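How a school timetable is made

For pupils in Years 7 and 8

A timetable is a plan that says which class is taught, by which teacher, in which room and at what time. You are given your own copy in the first week of term. It shows only your lessons. The full timetable, which the school office holds, shows everyone's, and it is a much larger document.

This page explains how the full timetable is built at Putmont School. Other schools use other methods, but the problem they are solving is much the same.

Words used on this page

Period: one block of teaching time. A lesson may last for one period or for two in a row. Two in a row is called a double.

Slot: a period on a particular day. Period 2 on Wednesday is a slot.

Clash: when one person or one room is needed in more than one place during the same slot.

Block: a set of lessons that must happen at the same time.

Cycle: the length of time before the timetable repeats. Putmont has a two-week cycle, so the lessons in Week A differ from those in Week B.

What goes in

Work on the timetable begins in May, for the school year starting in September. The person in charge of it at Putmont is Mrs Bisht. Before any lesson is placed, she collects information.

The first item is the curriculum plan. This lists every subject and the number of periods each year group should have in a cycle. English and maths have the most. Some subjects, such as drama, have few.

The second item is the staffing list. It shows every teacher, the subjects each one can teach and the hours each one works. A teacher who works part time cannot be given a lesson on a day off. Teachers also need periods without a class for planning and marking. These have to be protected, which means that they are written in at an early stage and not used up later.

The third item is the room list. An ordinary classroom can be used for most subjects. A special room has equipment that one subject needs, such as gas taps, sinks, ovens or a sprung floor. Special rooms are in short supply. Most of Putmont's are in the Uniyal Building, along with the music practice rooms.

The last item is the list of pupils and their groups. Putmont has over 600 pupils. In Years 7 and 8 you stay with your form for most subjects, so a whole form can be treated as a single unit. From Year 9 onwards pupils choose some of their subjects and the forms are split up.

Rules that cannot be broken

Some rules are called hard rules. A timetable that breaks a hard rule will not work, and it has to be changed.

A teacher cannot be in two rooms at once. A room cannot hold two classes at once. A pupil cannot have two lessons at once. A class must fit in its room. A practical science lesson must be in a laboratory.

These may look obvious. They are hard to keep because each lesson touches several of them together. If Year 8 art is moved from Monday to Tuesday, the form, the teacher and the art room must all be free in the new slot. If one of them is busy, something else must move first. That second move may need a third. A chain of moves like this can run through several year groups before it stops.

Rules that can be bent

Other rules are called soft rules. They make a timetable better, but a timetable can still run when some of them are broken.

Lessons in the same subject should be spread over the cycle. Two French lessons on Monday and none until the following Monday would give you a long time in which to forget the French. A form should not have all its practical subjects on one day. Teachers should not have to cross the site between every lesson. A class should have the same teacher for all its lessons in a subject.

When a class has to be shared between two teachers, a soft rule has been broken. This is known as a split class. Split classes are kept to older year groups where possible, and the two teachers agree who will cover which topics. 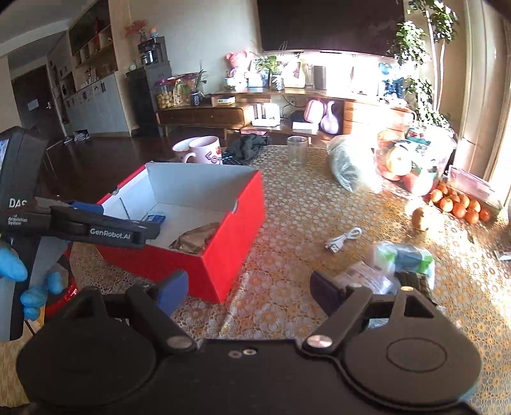
Why can't every class have PE on the same afternoon?

The sports hall, the gym and the field can take only a few classes between them, and there are not enough PE teachers to teach the whole school in one slot. PE lessons are therefore spread across the week. One form will have PE first thing on a Wednesday and another will have it last thing on a Friday.

The order of placing

Lessons are placed in order of difficulty. The most difficult go in first, while the grid is empty and there is plenty of choice.

Option blocks come first. Suppose that in Year 9 some pupils have chosen history, some geography and some computing, and that each pupil takes one of the three. The lessons have to run at the same time, so that no pupil is left without a class. One block may need several teachers and several rooms in the same slot. If any of them is missing, the block cannot go there.

Maths sets come next. Where a year group is taught maths in sets, half the year has maths together. This is also a block, and it uses most of the maths teachers.

Doubles follow. A double cannot be broken by lunch, so there are only certain places where it will fit. Food technology is always taught in doubles at Putmont, as is most art.

Lessons taught by part-time teachers are then placed, as these can go only on certain days.

Single lessons in ordinary classrooms are left until the end. They are the easiest to move, and they fill the gaps.

What the computer does

Mrs Bisht uses a timetabling program called Jadico. All the information described above is typed into it. There are more than enough lessons to make working on paper very slow, although it was once done with coloured pegs on a board, and Mr Kaushik in the geography department still has the board.

The program tries to place lessons without breaking a hard rule. It gives each broken soft rule a score, known as a penalty. A split class has a large penalty. A teacher walking from the field to the top floor has a small one. The program adds up the penalties, makes a change, and adds them up again. If the total has gone down, the change is usually kept. If it has gone up, the change is usually undone.

In some runs, a few lessons cannot be placed at all. These are listed at the side of the screen. A person then has to decide what to do. A class might be moved to a different room, or a subject might be given two singles in place of a double. The program cannot decide this by itself, as it does not know which of these matters more to the school.

Mr Khurana, who runs the science department, checks the laboratory lessons separately. He looks at whether the technicians have time to clear one practical and set out the next.

An exercise to try

You will need squared paper and a pencil with a rubber.

Draw a grid with four columns for the periods in a day. Draw three rows and label them 7X, 7Y and 7Z. Each form must have one lesson of maths, one of science, one of music and one of art. There is one teacher for each subject.

Fill in the grid so that no subject appears twice in a column and no form has a subject twice. There are many ways to do this.

Now add a rule. The music teacher, Miss Mok, does not work in period 1. Change your grid if you need to.

Now add another. The science teacher, Mr Bhatia, must have period 4 free. You should find that there are fewer grids that work. If you go on adding rules, you will reach a point where there are none.

When the timetable changes

The finished timetable is checked in June and July. A draft goes to the head of each department, and mistakes are reported back to Mrs Bisht. Typical mistakes are a room that is too small, or a teacher who has a class in every period of a day.

Changes can still happen in September. A new teacher may arrive, or a room may be closed for repairs. A small change affects one or two classes. Your form tutor will give you a new copy if yours is affected, and the old copy should be put in the recycling.

A change for one pupil is a different matter. A pupil in an older year may ask to swap one option subject for another. The swap is possible if the new subject is in the same block and the class has a space. If it is in a different block, other subjects may have to be swapped as well.

Reading your own copy

The days run across the top and the periods run down the side. Each box has three lines: the subject, the teacher's initials and the room. Rooms beginning with U are in the Uniyal Building. Rooms beginning with D are in the Dretska Wing, next to the dining hall.

Check whether it is Week A or Week B before you pack your bag. The letter is shown on the screen in the entrance hall and in the calendar at the front of your planner.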